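Updated 2024-07-10, mostly the parts about pens and postage.

# Questions I get about the Jotness letter swap

**What is it, exactly?**
You sign up, I match you with a stranger, and you write each other paper letters for six months. After that you can keep going or ask me for someone new. Dirk Timmermans and I started it because we missed getting real mail!

**How many people are in it?**
Right now, 127. The youngest is 20 and the oldest is 79 (they were paired together once and they still write).

**Do I need nice handwriting?**
Nope. Mine looks like a spider fell in the ink. Type it if you'd like, just sign it by hand.

**How long should a letter be?**
One page is plenty. Tell your person what you had for lunch, what you're reading, what the neighbors are fighting over. The small stuff is what I end up rereading.

**What if my partner never writes back?**
Give it four weeks, then email me. I'll nudge them once, and if that goes nowhere you get a new match.

**Does the paper matter?**
Not to me, though I'm a sucker for anything with leaves and little orange flowers on it. Plain notebook paper travels just as well. 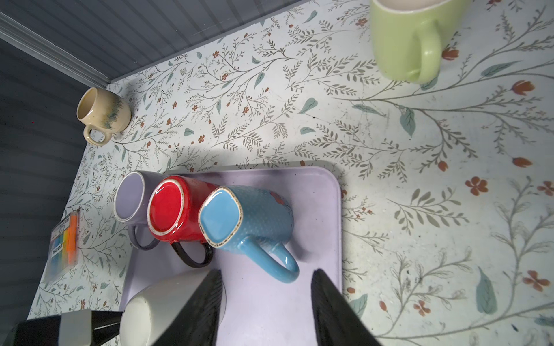

Anouk Groen wrote in to say she always copies her partner's questions onto a sticky note before she answers, so she doesn't skip any. I've started doing it too, and my letters make a lot more sense now.

**Can I join with a friend?**
Sure, but I won't match you with each other. You two can already text!

**When's the next round?**
August. Send me your name and mailing address before then.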